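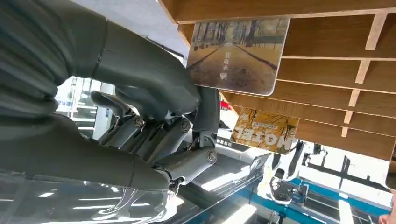
解谜游戏中的提示应当在什么时候出现?

提示宜在玩家的有效操作率连续下降、且尚未离开当前关卡时出现;仅按固定时长触发,会使相当一部分提示落在玩家仍有进展的阶段。

4 提示触发时机的测量

4.1 数据来源

本节使用的数据来自解谜游戏 Ziltgate 的测试版本。该版本由 Sallari 提供,保留了完整的关卡顺序,关闭了成就与排行榜功能。测试版本共含 18 个关卡,每个关卡只有一个出口条件,但允许多种操作序列到达该条件。关卡内的对象分为可移动块、开关和单向门三类,三类对象的状态变化均写入日志。

日志由 Bronari 采集模块记录。每条操作记录包含时间戳、对象编号、操作类型以及操作前后的关卡状态哈希值。状态哈希用于判断玩家是否回到了先前访问过的状态。镜头旋转、菜单开关和音量调节不改变关卡状态,单独存放,不进入下文的计算。

参与测试的玩家为 43 人,均未玩过 Ziltgate 的正式版本。每名玩家按自己的节奏推进,可随时退出,再次进入时从上一次未完成的关卡开始。由于存在中途退出和重新进入,同一名玩家在同一关卡上可能产生多段尝试。剔除只含菜单操作的片段后,保留 1,513 段尝试作为分析单位。

需要指出,重新进入后的首段操作与首次进入时的首段操作性质不同。前者往往包含对先前布局的快速还原,操作间隔短,状态重复率低,若不加区分,会被误判为顺利推进。因此在预处理时,凡与上一段尝试末尾状态之前的路径完全重合的操作,一律标为“还原操作”,只计时间,不计进展。

4.2 停滞的操作性定义

已有的提示系统多以时间阈值定义停滞,即玩家在关卡中停留超过某一时长后给出提示。这种定义实现简单,但在操作节奏差异较大的关卡之间不可比较。含有单向门的关卡要求玩家在操作前完成较长的推理,停顿本身属于正常解题过程;只含可移动块的关卡中,长时间停顿则较为少见。

本文将关卡状态空间表示为有向图,节点为关卡状态,边为一次合法操作。记 d(s) 为状态 s 到最近出口状态的最短操作数,对不可到达出口的状态,d(s) 取该关卡内有限值的最大值加一。一次操作若使 d(s) 减小,则称为有效操作。有效操作率 r 定义为滑动窗口内有效操作数与全部操作数之比,窗口按操作次数截取,与时间无关。

在此基础上,若 r 在连续若干窗口内单调不增,且窗口内至少出现一次状态重复,则判定玩家进入停滞。加入状态重复这一条件,是为了排除必要的绕行。部分关卡要求先将可移动块推离目标位置,再从另一侧推回,此时 d(s) 的计算虽已考虑绕行,但玩家可能选择较长的等价路径,导致 r 暂时偏低。

窗口长度对判定结果有影响。窗口过短时,单次误操作即可引起判定翻转;窗口过长时,判定明显滞后,部分玩家在判定成立前已经退出。窗口长度按关卡分别设定,与该关卡的最短解长度成正比,比例系数在全部关卡上保持一致。

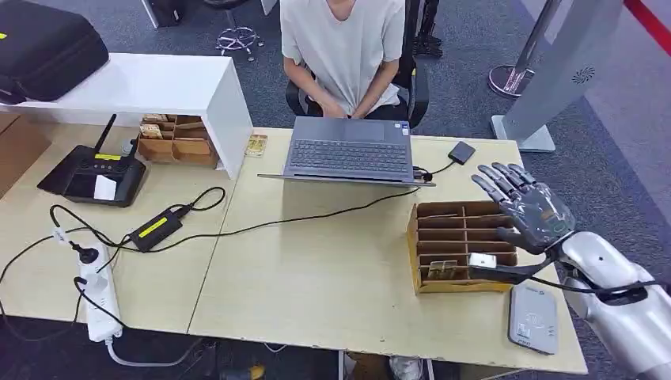
图 3 坐在桌旁、双手放在笔记本电脑键盘上的人

4.3 人工标注与一致性

为检验上述定义,由 Caroline Swai 与 Jurgita Ramanauskas 对尝试片段进行独立标注。标注界面按时间顺序回放关卡状态,不显示 d(s) 与 r 的数值,也不显示该片段的最终结果。标注者在认为玩家失去解题方向的时刻放置标记,一段尝试可以有多个标记,也可以没有标记。

标注规则事先约定两点。第一,玩家反复切换同一开关而不移动其他对象时,首次重复切换的时刻即为标记候选。第二,玩家主动重置关卡不自动视为停滞,须结合重置前的操作判断。对第二点的理解在试标阶段出现过分歧:一方倾向于将所有无明显计划的重置标为停滞,另一方只标注重置后仍沿用原路径的情形。正式标注采用后一种处理。

两份标注之间的比较以标记对为单位。若两个标记之间的操作次数不超过一个窗口长度,则视为匹配。匹配采用一对一方式,按间隔从小到大依次配对,未配对的标记计为不一致。一致性的置信区间由自助法得到,重抽样 1,000 次,抽样单位为玩家,以保留同一玩家各段尝试之间的相关性。以片段为抽样单位会低估区间宽度,尤其是在少数玩家贡献了较多片段的后段关卡。

标注结果显示,两名标注者在只含可移动块的关卡上一致程度最高,在同时含有开关与单向门的关卡上最低。后一类关卡中的不一致主要来自标记位置的先后差异,对是否存在停滞的判断大体相同。换言之,标注者能够识别停滞,但对其起点的认定较为分散。这一现象与 r 的变化形态相符:在此类关卡中,r 的下降较缓,没有清晰的拐点。
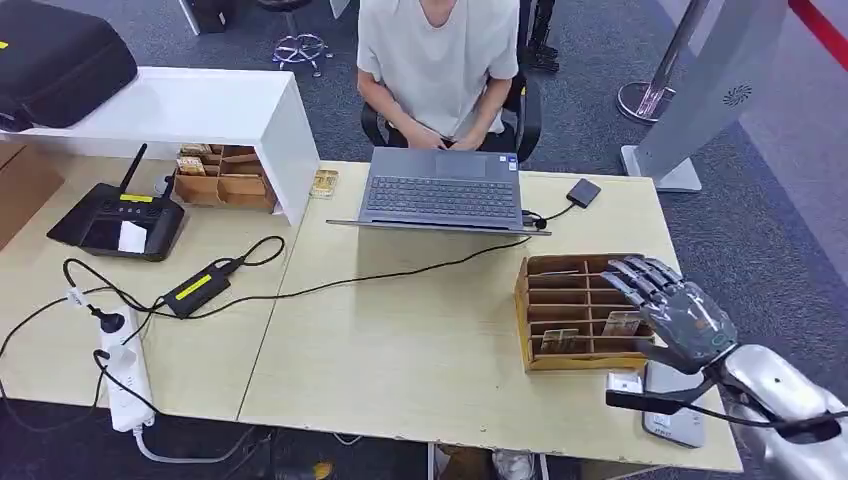

因此,后续评价不要求触发时刻与人工标记逐点重合,改为考察触发时刻相对于标记区间的位置。标记区间以两名标注者中较早的标记为起点,以较晚的标记为终点。触发时刻早于起点者记为提前触发,晚于终点者记为滞后触发,落在区间内者记为准时触发。只有一名标注者放置标记时,区间退化为该标记前后各半个窗口。

4.4 与固定时长触发的比较

对照方法为 Lloyd 配置,即 Ziltgate 早期版本所用的固定时长触发方案。该配置对每个关卡设定单一时限,时限到达后给出第一级提示,之后以相同间隔给出更具体的提示。为使比较公平,两种方法使用相同的提示文本,且均只评价每段尝试中的首次触发。比较在离线日志上进行,测试期间游戏内不显示任何提示,因此玩家的操作不受触发结果影响。

在含单向门的关卡中,Lloyd 配置的提前触发占多数。逐段检查表明,这些触发大多落在操作间的长停顿中,而停顿后的首个操作常为有效操作。基于有效操作率的方法在停顿期间不更新窗口,不会因停顿本身触发。其代价是对另一类玩家缺乏响应:这类玩家在失去方向后停止操作,直至退出,日志中没有可供计算的新操作。对此类片段,本文方法始终不触发,固定时长方案则能够给出提示。

将两种条件合并是可行的。具体做法是保留基于 r 的判定,同时设置较宽松的无操作时限,时限仅在最近一个窗口内出现过状态重复时生效。合并后的方法在含单向门的关卡上仍保持较少的提前触发,对停止操作的片段也恢复了响应。无操作时限的取值由各关卡首次进入时的停顿分布确定,不使用重新进入后的数据。

4.5 局限

d(s) 的计算依赖对状态空间的完整枚举。Ziltgate 的关卡规模较小,枚举可在构建阶段离线完成;对于包含连续物理量或随机事件的解谜游戏,该量只能近似估计,近似误差会直接进入 r。此外,离线比较只能说明触发时刻与人工判断之间的关系,不能说明提示出现后玩家的行为。提示文本的具体程度、显示位置以及玩家是否可以忽略提示,均可能改变后续的操作序列,相关设置在第 5 节的在线测试中另行说明。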